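Interview: the winter vaccination programme at the Aston Health Centre

The Aston Health Centre opened its winter vaccination clinics in September and will run them on Friday afternoons until the end of the season. The centre's lead nurse for immunisation spoke to this newsletter about attendance, supply and the changes patients will notice this year.

The first clinic saw 407 people, most of them over pension age. "We had planned for fewer," the lead nurse said. "The queue reached the car park by two o'clock, and we brought in a further vaccinator from Falton at short notice. I would ask patients to keep to the time printed on their letter."

Appointments are now offered at two sites. Patients registered at the Hadow branch may attend either one, and no transfer of records is required. The nurse confirmed that flu and coronavirus vaccines can be given at the same visit, one in each arm, if the patient agrees. "Some people prefer to leave a gap of 7 days, and we will book them in twice. It is their choice."

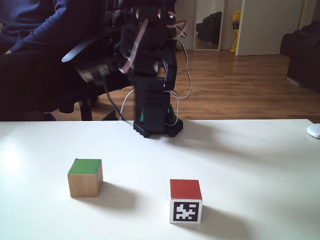

Supply and storage

Deliveries reach the centre through the Bouvier depot and are checked against the order on arrival. A fridge fault in the first week delayed one session, though no doses were lost - the stock had been moved to Falton the evening before. A second fridge has been ordered.

Asked about uptake among younger patients with long-term conditions, the nurse was less satisfied. "Asthma is the group that worries me. They feel well in the autumn and they put the letter to one side. We have written to them again and we are telephoning those who have not replied."

Home visits for housebound patients will begin once the care homes have been completed. There are 16 homes on the list, the largest with 30 residents. Families who believe a relative should be visited, and who have not heard from the centre, are asked to contact reception before noon on any working day.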